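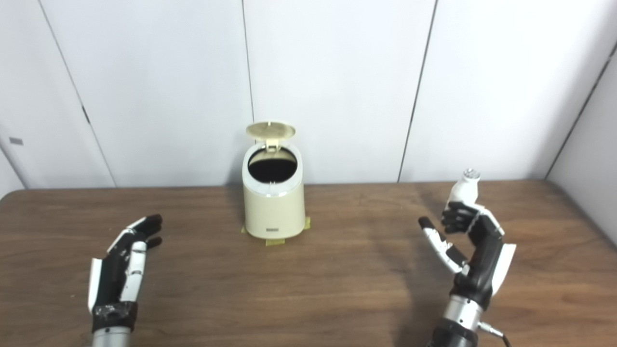

Clirton Home Forum > Cleaning and Storage > Small bins

Desktop trash bins with a flip lid – worth it or not?

marlow_k
Posted Wed 27 November
I'm setting up a table against the wall in the spare room for mail and paperwork and I want one of the little countertop bins with a lid that flips up. Cream or white, round, nothing fancy. My question is whether people keep using them after the first month. The kitchen can is a long walk away and I end up with a pile of envelope windows and tea bag wrappers next to the keyboard.
Second question: do they tip? The ones I looked at in the store weigh almost nothing.

Fang
563 posts
They tip. The lid is hinged at the back, so when you flip it open all the weight goes that way. Mine fell off the back of the desk twice, once with a banana peel in it.
I put a flat stone in the bottom under the bag and it has been fine.

tablesaw_dee
1,179 posts
Tape it down. Masking tape holds well enough on a wood top and comes off later without taking the finish with it. One piece on each side and one at the front. You don't need to buy the special museum putty.

Fang
I would not leave masking tape on finished wood for long. I did that with a lamp cord in October of last year and it left a gummy line I had to get off with mineral oil. Depends on the finish, I guess.

tablesaw_dee
Mine has been down since spring on a sealed top and it's fine. If it's waxed or bare wood then I agree with you, use something else. Change it every few weeks if you're worried.

pennyroyal
I'll be the one who says skip it. I had one on the bathroom counter and one on my desk and got rid of both. They fill up in two days, then you have a small bin to empty as well as the big one. And they smell if anyone puts food in. I went back to a regular open wastebasket on the floor under the table and it holds a week of paper.

marlow_k
Floor is a problem for me, we have a dog who shreds anything at nose height. That's most of why I want a lid.

pennyroyal
OK, then a lid makes sense. I'd still keep it to dry trash only.

ortiz_on_elm
Mine came from Bistance, the discount place next to the tire shop in Trivville. I paid 12 dollars. It does the job. Things I'd check before you buy:
Look at the hinge. If the lid hangs from one thin tab, open and close it a few times in the store. My first one cracked right there.
See if the rim ring lifts off. On mine it does, and it hides the edge of the bag. Without that you see plastic hanging over the side all the time.
Check that the lid stays up by itself. Some of them fall shut on your hand while you're trying to scrape crumbs in.

Fang
Second the point about the lid staying up. It matters more than you'd think when your other hand is full.

marlow_k
What do you all use for bags? The small ones at the grocery store cost more than I expected.

ortiz_on_elm
Produce bags. Or the rolls sold for dog walks if the bin is really small, since you have a dog already. I get about 80 in a pack and it lasts us most of the year.

tablesaw_dee
I don't use a bag at all. Paper goes in, I carry the bin to the recycling and turn it over. Rinse it once in a while. If you pick one with a black inside you can't see the pen marks anyway.

pennyroyal
No bag would bother me. Bottle caps and cotton swabs always have something on them.

tablesaw_dee
I don't put those in it. Paper and pencil shavings only.

marlow_k
Thanks everyone. I'm going to get the cream one, put a rock in it and leave the tape for now. The table is oiled, I think, so I don't want to test the gummy line thing. Dry trash only, dog bags inside. I'll post again after the holidays and say if the hinge made it.

ortiz_on_elm
Keep the receipt. They took mine back without any fuss, but I had to go to the register at the rear of the store.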